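**Plirnari Wall Arm, long version**

Holds one screen up to 8 kg on a wall you trust. Reach is 261 mm folded and 760 mm fully out, far enough to watch the news from the sink, if that's how you like your news.

We've sold the Plirnari out of the Stenton shop for years and it has changed once, when the maker swapped the silver end caps for black ones. A few customers wrote in to complain. The silver caps are gone, please stop asking Dumisani.

Tilt is 60 degrees in total, split evenly up and down. Most people set it on day one and never touch it again. The joint is stiff on purpose and loosens with the small hex key in the bag. Tape the key to the back of the arm or buy another from us in March, when everyone else does.
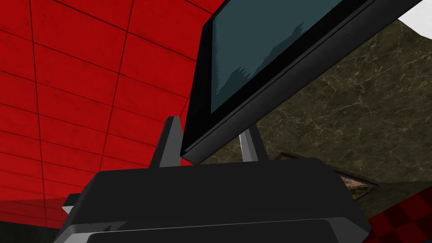
Wall fixings are not included. The maker has no idea what your wall is made of, and going by the phone calls, neither do some of you. For drywall, find a stud. For brick or block, use the Obradović sleeve anchors, sold in packs of four. Tiles need a proper tile bit, a slow drill and nobody talking to you.

**In the box**

- arm and wall plate
- screen plate with eight short screws
- hex key
- two cable clips, one of which will do

**Doesn't fit:** curved screens, anything with the power socket dead center on the back, and the old Nelton plate, whatever the forum says.

Returns are fine if the arm hasn't been painted. Questions about odd walls go to Abdelilah Berrada at the trade counter, who likes them.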